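Thread on the Ollstead district council vote, for anyone who couldn't get into the stream. I've covered this council for eight years and will try to keep it short.

The council voted to move the district offices out of Ollstead and over to Draltard. The vote passed by one. It was the last item on the agenda and came up close to midnight. 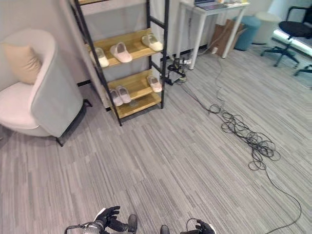
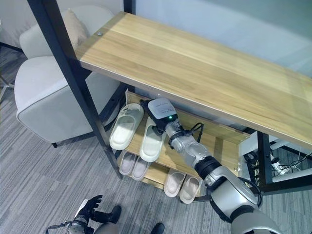
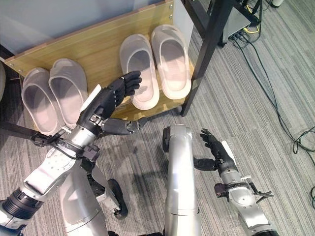 The plan has been around since June. Back then it was described as a "review of premises." There was no mention of closing the front desk in Ollstead. That part first showed up in the papers for this meeting, on page 200 of the packet.

What closes: the front desk, the permit counter and the records room. What stays: the council chamber, for meetings only. The tax window is not mentioned either way. I asked the clerk's office and was told it is "under discussion."

A petition against the move was handed in before the vote. It had 1,071 valid signatures. The council's own rules say a petition with 1,000 or more gets a full debate. The chair ruled that the debate on the agenda item counted as that debate. It lasted 8 minutes.

Two members objected to the ruling. It was put to a vote and upheld. I have read the rule several times now and it doesn't say whether the two debates can be combined. Expect this to come up again.

The case for moving, as the majority put it: the Ollstead building needs a new roof and a new boiler, and the Draltard site already belongs to the district. They say the savings will show up in the second year. The report gives no figure for the first year.

The case against: there is one bus from Ollstead to Draltard in the morning and one back in the late afternoon. People from Salazar would have to change buses, and the connection doesn't line up. A member for the Salazar ward asked if a shuttle had been priced. It hasn't.

The building also serves people from the villages up the valley. The report puts that at 3,000 visits a year to the front desk. It doesn't say how many of those could be handled by phone or online.

On the contract — the moving and fit-out work goes to Mellov, which also did the premises review. One member asked if that was a conflict. The legal officer said the two jobs were bid separately and the rules were followed. The bid documents are not public yet. I have filed a request for them.

What happens next: the decision was published on 12/24/20, and the window for a challenge starts from that date. Any member can ask for it to be called back, but they need a second member to sign. As of this post I know of one who is willing.

Correction to the second post: the item was the last one in open session. There was a closed item after it, on staffing. I don't know what was decided there.

Several people asked where to read the report. It's on the district site under "Meetings," then "Packets." The file is large and the search doesn't work on the scanned pages, so go straight to the appendix for the bus times.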